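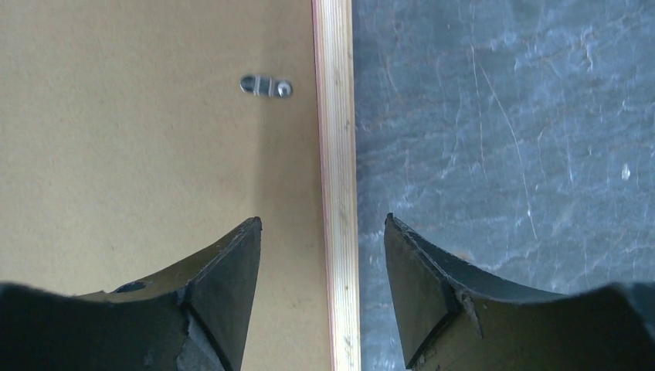 Home Posts Club Notes About

10 February 2022, by the Thursday Solderer

Our club has entered the Dritari challenge, in which two robot arms are supposed to put a photo in a picture frame. I can do this job myself in 40 seconds, with swearing. The arms have been learning it since September.

We named them Geston and Skolik, after two apartment buildings on my bus route. Geston is fussy and Skolik is bold, or so we say whenever the same code does two different things.
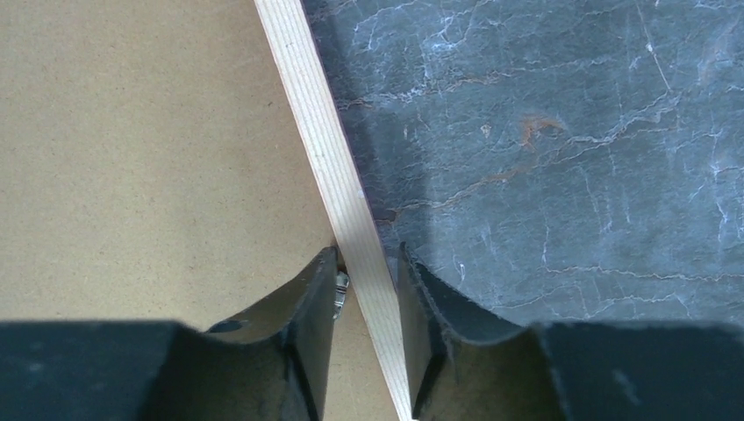 Photo: wrist camera, club archive

Most of this week went to the edge of the frame. It's a thin strip of pale wood, and the fingers have to come down with one on each side of it. Two of us spent a whole evening arguing over the approach angle, then tried both and went home still disagreeing. The marble underneath doesn't help. It has more veins than a road map, and our edge detector is in love with every one of them.

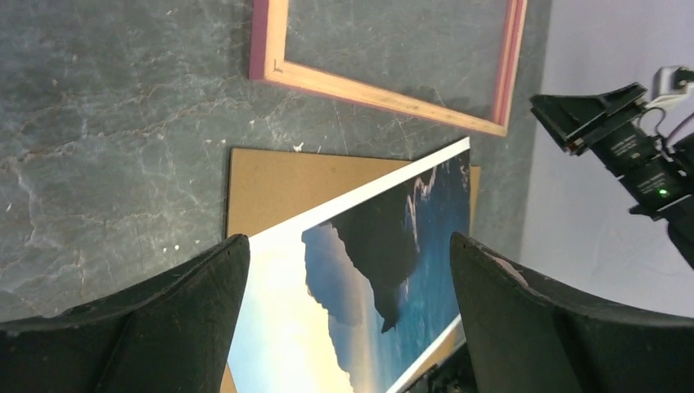
The photo itself

Mountains, deep blue, nice white border, glossy as a wet seal. Grip it too softly and it slides, too hard and you've put a crease across the Alps (or wherever that is). I've printed 14 spares. The backing board is plain tan cardboard and forgives everything, so naturally it's the part we've practiced least.
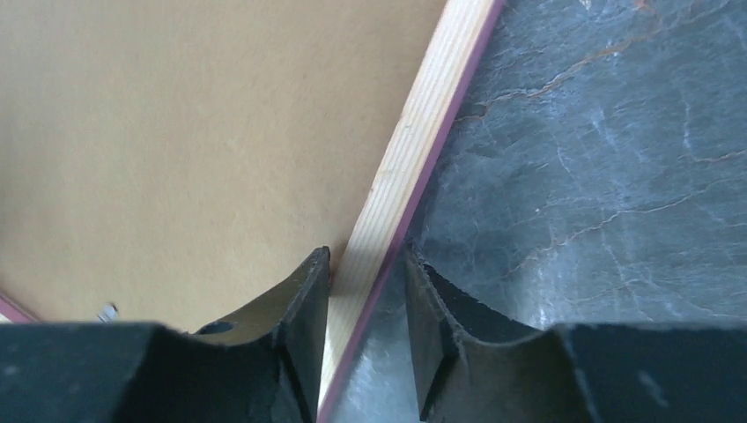 Club Notes, No. 40

The reddish-pink edge on the frame has been useful, at least. It shows up well against the gray, and I've started using it to line up the fingers. My teammates call this cheating. The Rezende rulebook, which we borrow for practice rounds, has no opinion on pink.

Next up is the hand-off between the arms. I've asked for the table closest to the door.

We use cookies to remember your settings. Accept | Manage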